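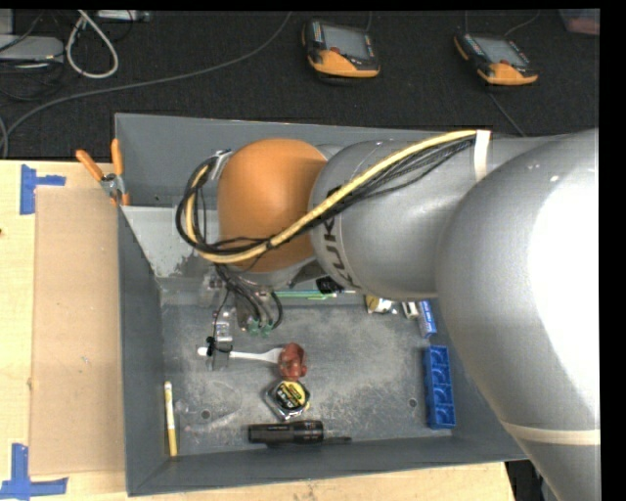
Marbrure, samedi 9 novembre 2024. Le bain au carraghénane a enfin pris comme je voulais, et il était temps, parce que j'avais déjà jeté deux seaux de gelée pleine de grumeaux ! Recette du jour : 57 g de poudre dans l'eau déminéralisée, mixée par petites doses, puis une nuit entière au frais sans y toucher. Le souci reste la cuve. La mienne est en plastique, elle se voile dès qu'elle est pleine et la feuille touche le fond dans les coins. Je lorgne du coup sur un bac rectangulaire en métal gris, du genre de celui qui est sur la table en bois clair avec tout son mélange de petits objets : la forme est bonne, les bords ont l'air francs, il faudrait juste que je mesure. Si quelqu'un en connaît un vide de ce format, je prends.

Alunage : fait hier soir sur l'Irard vergé, à l'éponge, un passage horizontal et un vertical. J'ai marqué le dos des feuilles au crayon (une croix dans l'angle) et j'ai quand même réussi à en poser une à l'envers. Résultat prévisible, la couleur est partie au rinçage, il reste un vague fantôme rose. Je la garde pour des gardes de brouillon.

Couleurs :

- bleu Flemell : s'étale trop, mange tout le reste. Une goutte de fiel suffisait, j'en avais mis trois
- ocre jaune : coule à pic. À rebroyer, ou à changer, je n'ai pas tranché
- noir : très bien, rien à dire
- rouge : bien au début, puis il se met à faire des étoiles vers la fin de la série. Bain fatigué ou poussière ?

Inese Ķēniņš est passée voir et penche pour la poussière. D'après elle je n'écume pas assez souvent entre deux feuilles, et avec du papier journal trop étroit, en plus, donc je repousse la saleté sur les côtés et elle revient tranquillement au milieu. J'ai essayé à sa façon, une bande large tirée d'un seul geste lent, et c'est nettement plus propre. Je note donc (à contrecœur) qu'elle a raison.

Les peignes maintenant. Celui à dents espacées de 10 mm donne un non-pareil trop lâche pour les petits formats Kushnir, on dirait un papier peint. J'en refais un plus serré lundi avec des épingles d'entomologie, collées entre deux bandes de carton. Pour les queues de paon je n'ai même pas essayé, la main n'y est pas et j'avais mal au dos.

Reste la commande Drudgate, 300 feuilles, toutes en caillouté bleu et noir. Ça me fait un peu peur pour la régularité, je l'avoue ! En mai on avait vu sur l'autre série que la teinte dérivait dès qu'on rallongeait le bain en cours de route. Je voudrais préparer le bleu en une seule fois, dans un grand bocal, et noter le nombre de gouttes de fiel sur l'étiquette pour de vrai cette fois, pas sur un bout de papier qui finit à la poubelle.

Feuilles du jour au séchage sur les fils du fond. Ne pas les empiler avant demain, l'ocre tache encore. Racheter du fiel et de l'alun.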